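Progress report to the Malto Fund
Project: Who Owns What — a public register of royal and ruling-family wealth
Prepared by: Danica Pešek, project lead
Date: 28/02/2020

1. Where we are

You asked for a short report and a frank one. The register now holds 2,576 entries, covering land, company shares, palaces, aircraft, trusts and the yearly allowances paid out of state budgets. That number looks good on a slide and I would ask you not to put it on one. An entry is a claim that somebody has printed somewhere. Only 94 of them have been traced to a document we would be willing to show a lawyer.

The rest come from rich lists, old magazine profiles and websites that copy each other. Flurina Sutter spent most of the winter following one much-repeated fortune back through its sources. She got to a business supplement that gave no source at all, and every later figure was that one with a bit added for growth. We have marked the entry "unsupported" and left it in, so that readers can see what it rests on.

2. What counts as personal wealth

We still don't have a rule that all of us accept. Many published totals add the crown's property to the ruler's own, as if he could sell the national museum on a bad afternoon. Others leave out investment funds that the family runs in everything but name. Both methods give a neat ranking and I don't trust either.

Arnaldo Matos has drafted a three-column approach: held personally, held by the office, and unclear. In the test group of 30 rulers, the third column is the longest for 19 of them. Arnaldo sees this as a useful finding. I think it may also mean our questions are too loose, and I have asked him to run the group again with tighter wording before we publish anything.

3. Records and requests

Land registries have been the best source, where they are open. Company filings come next, though the trail tends to stop at a holding company in a place that doesn't name owners. Juraj Ďurica sent written requests to royal household offices and got polite letters back, mostly with a brochure. One office confirmed the size of its yearly grant, a number already in the state budget.

The Clevico database, which we paid for out of your first installment, has been a letdown. It is quick to search, but too many of its ownership records are years out of date, and the supplier's idea of "verified" is looser than ours. I would not renew it. 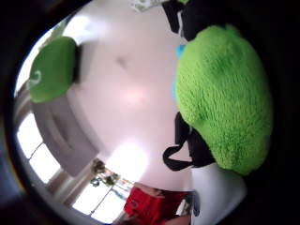

4. Website

The test site, built by Bilten, works well enough for our own use. Zdeňka Brabec has checked the search page and the country pages and sent back a long list of fixes. The currency converter is the worst of them: it applies today's rate to figures that are years old, so some fortunes seem to shrink or double overnight. It has been switched off until it can use the rate for the year of each source.

Bilten also proposed a front-page ranking, richest to poorest, with a crown icon. I said no. It would bring in visitors — I don't doubt that — but it would put our weakest numbers in our largest type.

5. Money

Spending is within the agreed budget. Travel came in under, mainly through using the Tichý archive's scanning service in place of sending someone there. Translation came in over and will stay over, as court papers take longer than news articles. We ask to move the unspent travel money to translation. No new money is requested.

6. Until September

The plan you approved has the register going public in September. I can promise a public site by then. I can't promise a full one, and I would sooner open with a small set of traced entries than with everything we have collected. If the Fund wants the larger number at launch, please tell us now, so we can argue about it before the pages are built.

Still open:
Second run of the three-column test (Arnaldo)
Follow-up letters to household offices (Juraj)
Decision on the Clevico renewal (the Fund, please)
Legal reading of the first traced entries — no reader found yet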